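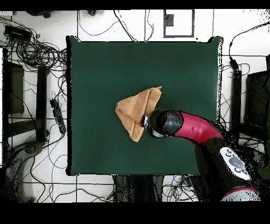

Stop Throwing Out the Bad Folds

Friday, July 19, 2019

14 comments | Share

I've got an argument to make and not much time before my shift, so it's going to come out in lumps.

We collect examples for a learning system. Towels mostly. Some cardboard. The arm does a fold, or a person makes the arm do a fold, and the whole thing gets saved and labelled and goes in the pile with the rest. Then somebody goes through the pile and throws out the ones that look bad. That last step is what I'm on about.

At Stillstead, where I work three days a week, the rule since January has been clean runs only. Crooked fold, gone. Gripper came in at a funny angle, gone. Operator hesitated for a second in the middle, gone. In one batch we kept 361 runs out of 400. I went and looked at what was in the bin. Took my lunch hour. I'd have kept nearly all of it.

Think about how a person learns to fold laundry. You don't get shown a hundred perfect towels. You get shown one, you make a mess of it, somebody grabs the corner and pulls it back where it should be. The pulling back is the lesson. If every example you ever see starts neat and ends neat then the first time the cloth slides on you, you've got nothing. You've never seen that before. You stand there.

The arm stands there too. I've watched it do it.
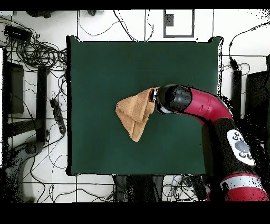
Towel in the gripper over the green mat, folded into something like a triangle.

A towel hanging like that is worth a lot to us. It's bunched, it droops, the point ends up wherever it feels like. Cloth never hangs the same way twice and you can't write down all the ways it might. You can only go and get them. One at a time, on tile floors, stepping over cables. It's slow and boring and my neck hurts and it is still the only part of the job that I'm sure matters.

So why pick through it afterward and only keep the pretty ones?

The answer I get is that the system copies what it's shown. Show it sloppy, get sloppy. Fair enough. There's something in that. If an operator is half asleep and drags the towel off the table, I don't want that learned as a good way to spend a Tuesday. But there's a big differance between a lazy run and a hard one. A hard run has a problem in it and then it has somebody dealing with the problem. Mark where the trouble starts. Mark where it's fixed. Keep both. Our labelling tool (it's called Utau, it's fine, the colours are awful) has a field for exactly this and hardly anybody fills it in.

I did a stretch of contract work on a project called Drarnach before this one. Different arm, different cloth, same habit. They had a lovely set at the end of it. Every fold square. You could have put it in a catalogue. Then the tables got moved to another room with different lights and a bit of a slope to the floor, and the thing was useless for weeks. All the wobbly examples that might of helped had been deleted to save space. Nobody could get them back.

Storage is cheap. Or cheaper than paying me to do it again, anyway.

Second complaint, related. Variety. We do towels for days because towels are what's on the plan, and then we're suprised when the policy treats everything like a towel. Cardboard doesn't droop. It doesn't bunch up. You push one side and the other side moves, it's a totally different feel, and the arm has to come at it differently too.

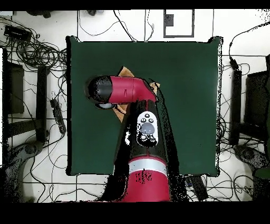
Flat piece of cardboard, mostly hidden under the arm.

Now look at how much of the cardboard you can see from up there. Corners. A strip. The arm is sitting over the rest. By the clean runs rule some of those get chucked as well, "object not visible", and I lose my mind a little every time. When the finished system is working, its own arm will be in its own way constantly. That's what having an arm is like! It needs to have seen plenty of moments where most of the thing it wants is underneath it and it has to go on what it saw before. Take those out and you've trained it for a job that doesn't exist.

Same goes for the view being a bit rough. Speckle along the edges, bits missing off the side of the arm. I used to flag those. I've stopped. The speckle will be there next year too, when it's working for a living.

I'm not saying keep everything. There were runs in that bin where the recording had died halfway, and good riddance. I'm saying the person deciding should have to write down why, in a sentence, and "ugly" shouldn't count. We tried this for one week on the Poulain set and the number thrown out dropped to 3. Most people, once they had to type the reason, looked at the run again and let it through.

I know the pushback. More labelling, more hours, managers like a tidy chart. A tidy chart is nice. I'd still take 59 ugly recoveries over another thousand perfect squares, and I'd take them in cardboard, and tea towels, and whatever's in the lost and found.

Anyway. My shift's starting and there's a basket to get through. If you run one of these setups and you've still got your rejects, please go look at them before you clear the drive.

Share this | 14 comments | 59 shares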